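How Does a House Stay Warm in Winter?

When it is cold outside, the heat in a house tries to get out. Heat always moves from a warm place to a cooler place. It goes through walls, windows, doors, and most of all through the roof. A furnace or a heater puts new heat in, but a good house also slows down the heat that is leaving.

The stuff that slows heat down is called insulation. Your winter coat is a kind of insulation. The puffy part of the coat holds lots of tiny pockets of air, and heat has a hard time moving through air that is standing still. House insulation works the same way. Some of it looks like thick, fluffy blankets. Some of it is stiff foam cut into boards. Some is made from old newspapers that have been shredded and blown into the attic through a hose.
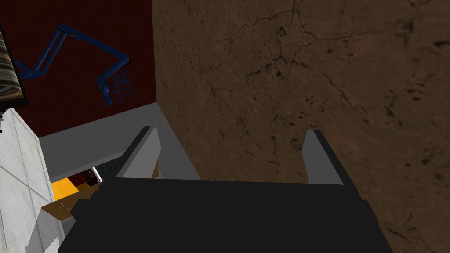
Flundik Home Science Club, Junior Pages

Builders put insulation inside the walls before the inside of the wall is covered up. That is why you can't see it in your own house. If you visit a house that is still being built, you might see it between the wood posts, which are called studs. Don't touch it. Some kinds make your skin itch.

Windows are harder to insulate, because people want to see through them. Many newer windows have two sheets of glass with a thin space between them. The space is filled with air or another gas. Some windows have 3 sheets of glass.

Small gaps matter too. A gap under a door lets cold air in and warm air out. This moving air is called a draft.

Try it: find a draft

Ask a grown-up to help. Cut a strip of tissue paper as long as your hand and tape one end to a pencil. On a windy day, hold the pencil near the edge of a closed window and keep very still. If the tissue moves, there may be a draft. Try the front door next, then a door between two rooms. Write down where the tissue moved the most.

Words to know

Insulation: material that slows down heat.
Draft: air moving through a gap.
Stud: an upright post inside a wall.
Attic: the space under the roof.

Written by Valentin Zamfir. Checked by Ertuğrul Aksoy.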